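About Us

Turneo started with a sink full of dishes and a question over dinner: if a machine can weld a car door, why can't one tidy up a kitchen counter? Maëlle Beaudoin asked it, Wendy Cropper said she'd like to know too, and the two of them have been trying to find a proper answer ever since.

We test robot arms on the small jobs that fill up a day at home or on a shop floor - folding, sorting, setting things on their stands and putting them back again. We've logged more than 4000 attempts so far, and we write up the clumsy ones with just as much care as the good ones. People do love the clumsy ones! 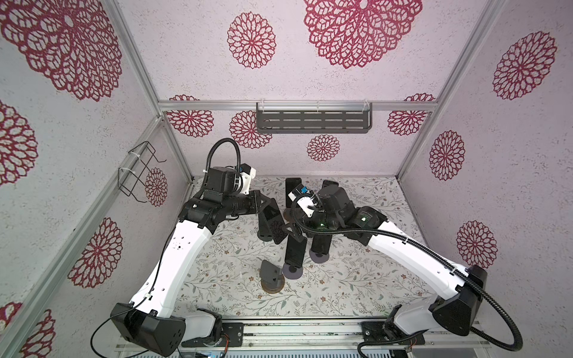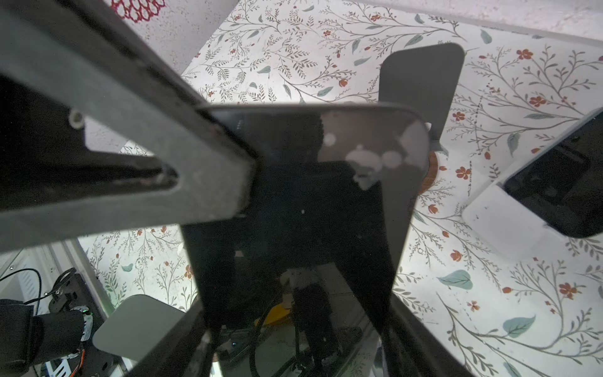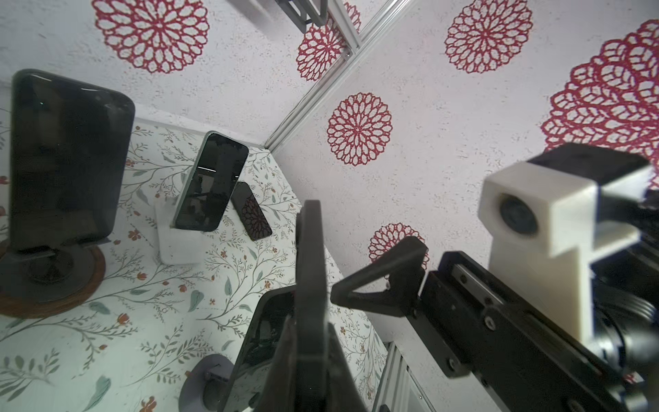 Work with phones and stands, on the flowered floor
Plurnovberg, 27 Sep 2018

So, can machines do the chores yet? Some of them, slowly, and with a person nearby. A phone and its stand sound like the easiest thing in the world until you think about how much your own fingers do without asking you - the little squeeze, the tilt, the feeling that something is about to slip. Shiny, dark, flat things are hard to see and hard to pick up, and a shop counter or a nightstand is full of them.

Sandra Sedgwick runs our household tests and Nigel Holroyd looks after the shop-floor side, where he spent many years before he came to us and still has strong opinions about shelving. Chelsea Birkett answers your letters, all of them, and she would be glad to have yours. If there's a chore you'd happily hand over, write and tell us which one, and we'll add it to the list for November.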